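4 灰色词的内部分工：命名任务与书面语料的对照

4.1 从“灰”说起

灰色在颜色词研究里常常只占一小段。讲基本颜色词的文章写到它，多半交代一句“出现较晚”就转向红与蓝。我们在整理Peng语料时发现，这一小段后面藏着相当热闹的一片词汇。汉语说话人谈到灰，很少满足于一个“灰”字：买布时有“烟灰”“麻灰”，刷墙时有“浅灰”“水泥灰”，看车时有“银灰”“枪灰”，写天气则离不开“铅灰”“灰蒙蒙”。这些说法彼此重叠，又各有不肯让出的地盘，做起来实在有意思。

“灰”作名词的历史比作颜色词长得多。《说文解字》把它解作火熄之后的余烬，直到今天，“炉灰”“草木灰”“石灰”里的“灰”仍是一种东西。由物到色的引申并不稀奇，橙、棕等词都走过类似的路，可“灰”的特别之处在于，名词义一直十分活跃，和颜色义贴得很近。“桌上一层灰”与“桌子是灰的”只隔着一个句式，说话人却几乎不会弄混。前一句里的“灰”可以擦掉，后一句里的不行。口语里还有一种卡在中间的用法，“这件衣服穿灰了”，既可能指落了尘土，也可能指颜色旧了、失了鲜亮。我们在标注时为这类句子单独设了一个标签，后文称为“旧灰”。

需要先说明范围。本节讨论的灰色词，指能够进入“……色的”或“……的”格式、直接修饰具体物体表面的词，不包括“灰心”“灰溜溜”一类以心理或神态为主的词。“灰暗”两头都沾，只取其修饰物体和光线的用例。“灰姑娘”“灰市”这样的固定名称一概剔除，虽然剔除“灰姑娘”的时候，标注组里颇有几分舍不得。

4.2 材料

材料来自两处。书面部分取自Peng语料，这是一批以家居、服饰、汽车、园艺和地方散文为主的当代书面文本，我们从中抽出2,000条含灰色词的句子，逐条标注被修饰的名词、表面的光泽、句中是否出现明暗对比，以及该词能否换成单独的“灰”而不改变句意。最后一项最费工夫，也最有收获。许多句子初看可以替换，读出声来就觉得不对，“铅灰色的天空压下来”换成“灰色的天空压下来”，意思没有错，分量却轻了一截。

命名部分有397名受访者参加，分属4个方言区组，年龄和职业的分布见附录。任务分两轮。第一轮用Irnis色样册里的无彩色页，受访者逐一看纸样，说出“您会怎么叫这个颜色”；第二轮用同一色样的实物小片，有纸、布、粗陶和磨光金属几种材质，问题不变。两轮之间聊几句别的，免得受访者背着上一轮的答案来答这一轮。访谈用当地话进行，访员都能听懂本地的灰色说法，这一点后来证明极其要紧：有一处方言里把偏黄的灰称作“泥色”，若用普通话访谈，这个词大概一次也不会出现。

经过归并，共得到13个稳定的灰色词。归并的标准是，同一词形由不同方言区组的受访者各自说出过，并且在书面语料中也有用例。只在一处出现的说法，例如上面的“泥色”，放在附录中另列，没有进入统计。我们很愿意将来为这些地方词单写一篇。

光照条件也值得交代几句。第一轮的纸样在漫射光下观看，背景为中性浅色；第二轮允许受访者拿起小片，随意转动。有些研究会把转动视为干扰，要求样品固定。我们有意放开了这一限制，理由很简单，日常生活里人们看一只锅、一块石头，本来就会歪一歪头，或者把东西翻过来。访员记录受访者是在转动之前还是之后说出颜色词，这份记录成了本节最好用的一份材料。

4.3 光泽这条线

最先浮出来的差别在光泽上。纸样几乎不会引出“银灰”，可同一明度的磨光金属片一拿到手里，“银灰”就脱口而出。这个结果大体在意料之中，真正让人兴奋的是转动记录：不少受访者在金属片静置时说“灰的”，转动之后改口说“银灰”“银色”或者“亮灰”。改口的时刻往往正是高光从表面滑过的时刻。也就是说，“银灰”所命名的内容，在色样册的任何一页上都找不到对应的一格，它命名的是一片灰在光里怎样变化。

书面语料与此呼应。“银灰”所修饰的名词集中在金属器物、车身、绸缎、鱼鳞和某些树叶的背面。树叶这一项起初让我们犹豫过，橄榄叶和银叶菊显然没有金属光泽，但细看句子，几乎都有风或者阳光参与：“风一过，叶背翻出一片银灰”。写作者要的同样是变化。相比之下，“浅灰”的用例安静得多，墙、地砖、毛衣、鸽子，句中很少出现动词，光源也极少被提到。两词的明度可以完全相同，换用却会让句子显得别扭。

透明覆盖物带来另一层麻烦。玻璃、清漆、塑料薄膜蒙在灰色物体上，高光落在覆盖物表面，底下的颜色透出来，说话人究竟在给哪一层命名？Vanholm色彩词表的编写说明把覆盖物视为应当排除的情形，一律按底色登记。Linmont词表则保留了一个“罩光灰”的条目，把覆盖物与底色合在一处。我们倾向于后一种处理，不过理由略有不同。语料中描写覆膜、封蜡、上釉器物的句子，常常先给一个颜色词，再补一个光泽词，如“灰的，亮晶晶一层”。这种“先色后光”的语序相当固定，反过来说的极少。受访者谈到包着薄膜的新家具时也是如此，先说“灰”，停一下，再说“发亮”。两层被分开命名，次序由里到外，十分整齐。

皱褶又使情形更丰富。平整的薄膜只给一处大的高光，起皱之后，亮线分散开来，底色被切成许多小块。语料里写皱缎、锡纸、揉过的玻璃纸时，颜色词常被动词取代，“闪”“泛”“晃”各司其职，灰色本身退到修饰语的位置，成为“泛着灰光”一类的说法。图4的两幅照片可以与这一段对读，磨光面、薄膜皱褶和软垫状的掌面在其中都能找到。

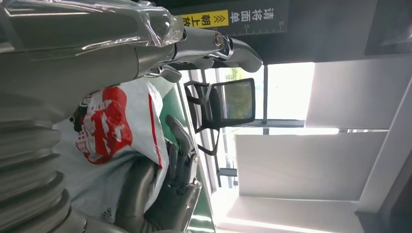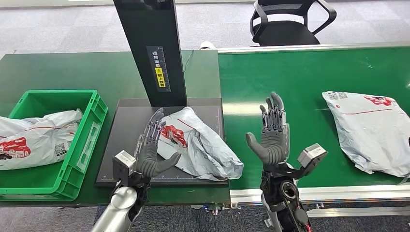

图4 不同质地的灰色表面。上：部分包覆透明塑料膜的银灰色机械臂；下：绿色台面上方的一对机械手，掌面为灰色系。

4.4 明度这条线

光泽之外是明度。汉语用“深”“浅”修饰灰，和修饰别的颜色没有两样，但灰的两端各有一个强有力的邻居，白与黑，于是深浅的边界格外容易发生争执。第一轮任务中，明度最高的几张纸样同时引出“浅灰”“灰白”和“白”，而且同一位受访者会给出两个答案，问他选哪一个，回答常是“看跟什么放一起”。这句话值得认真对待。访员把纯白纸移近时，“灰白”增多；移开以后，“白”又回来了。暗端的情形类似，只是受访者对“深灰”和“黑”的界线远比对“灰白”和“白”的界线坚决，很少出现两可的回答。

“灰白”和“白灰”是一对很可爱的例子。词序一换，前者是颜色，后者通常成了石灰。少数受访者用“白灰”指偏白的灰色，多为从事粉刷和砌筑的人，他们讲这个词时手里往往同时比划着抹墙的动作，名词义与颜色义在这里几乎重新合在一起。“黑灰”与“灰黑”则没有这样清楚的分工，两种词序都能作颜色词，书面语偏好“灰黑”，口语里“黑灰”稍占上风。偏正结构中心在后，“灰黑”按理应比“黑灰”更暗，可是受访者挑出的色样并不支持这种推断，两者挑中的纸样大片重叠。词序在这里负责的似乎是语感上的节奏，而明度差别由别的词去承担。

“铅灰”在明度上接近“深灰”，使用范围却窄得令人惊讶。书面语料中它几乎被天空、云层和水面包下来，其余用例零散地分布在脸色、鸟羽和旧器皿上。没有一条例句用它形容毛衣，我们为此把服饰类文本又查了一遍，仍然没有。口头任务里“铅灰”很少自发出现，但访员若描述一片将要下雨的天，再请受访者补一个颜色词，它就会出来。它与其说由视觉引出，毋宁说由场合引出，带着明显的书面来历。年轻受访者中有人坦言从未见过铅，只在课文里读到过这个词，却能十分有把握地指出一张对应的纸样。一个物名在实物离开日常生活之后，仍能作为颜色词稳稳地活着，这正是我们喜欢这个题目的地方。

4.5 材质名入词

“铅灰”属于“材质名加灰”的大类，同类还有“水泥灰”“石灰色”“瓦灰”“烟灰”。它们的年纪差别很大。“瓦灰”在地方散文中常见，在家居类文本里则近乎绝迹；“水泥灰”刚好相反，近年的装修文字用得极勤，散文作者却好像有意避开它。两者所指的色样相当接近，区别主要来自被想起的那个东西：瓦连着屋檐、雨水和老房子，水泥连着楼板和地面。颜色词在这里携带着一小段生活经验，选词的时候，这段经验跟着一起进了句子。

“烟灰”另有一重歧义。它可以指烟的灰，也可以指像烟一样的灰，前者是偏正式名词，后者是颜色词。受访者在布样前说“烟灰”时，我们请他们解释，得到的说法分成两路，一路想到的是香烟灰，颜色偏白而带粉质；另一路想到炊烟或者薄雾，颜色偏蓝。两路人挑出的纸样也随之分开。同一个词形，两套联想，两片色域，平日交谈中竟然相安无事。布店里的误会应当不少，可惜语料里没有留下这样的对话。

材质名也会受到邻近颜色的牵引。小片放在有彩色底板上时，受访者对灰的描述明显增加了色偏成分，绿底引出“偏粉”“发紫”，蓝底引出“发黄”。这是视觉研究中早已熟知的同时对比，语言学材料里却较少有人去记录说话人怎样把它说出来。我们收集到的说法以“发”字最多，“偏”字次之，“带”字再次。三个动词并不等值：“发”描述看上去的趋势，多带一点不满意；“偏”用于比较，心里有一张标准灰作参照；“带”则把色偏当作颜色的组成部分，语气最平和。卖布的人爱说“带一点蓝”，退布的人说“发蓝”。

4.6 方言区组之间的异同

各组之间的相同之处多于差异。稳定的灰色词在每一组都有使用者，“灰”单用时所覆盖的明度区间也大体一致。差异集中在重叠式和后缀式上。“灰灰的”“灰扑扑”“灰蒙蒙”的分布各有偏好，其中“灰扑扑”总与尘土相连，和前文所说的“旧灰”难舍难分；“灰蒙蒙”总与空气和距离相连，近处的小物件几乎不用它。把一块纸样递到受访者手中，没有一个人说“灰蒙蒙”，把话题转到窗外，它立刻就有了用处。

还有一种差异来自语流。部分受访者在颜色词前会加一个拖长的“嗯”或者咂一下舌，随后的颜色词多半是复合形式。停顿越长，词越细。访谈录音的转写保留了这些停顿，在March的复核中，两位转写员对停顿位置的判断高度一致，这使我们敢于把它当作一项指标使用。单用“灰”的回答几乎没有停顿，说出来干脆利落；“烟灰”“瓦灰”之前则常有一小段寻找的时间，好像受访者在把手里的小片和记忆里的东西逐个比对。

至于“旧灰”，它在各组中的表现出奇地齐整。凡是说到用久的布、晒过的木板、走了多年的石阶，受访者都倾向于用“灰了”而非“灰的”，句末的“了”把颜色变成了一段经过。书面语料里的“旧灰”也以带“了”的形式为主，而且主语多为曾经有过鲜明颜色的东西，蓝布、红漆门、绿色的百叶窗。本来就是灰的东西，再旧也很少说“灰了”，人们会改说“暗了”或者“乌了”。这一限制在标注规则里原先没有写，是做到一半时由例句自己提示出来的，我们随后据此重新检查了全部相关条目，下一节讨论“了”与颜色形容词的搭配时，将从这批条目开始。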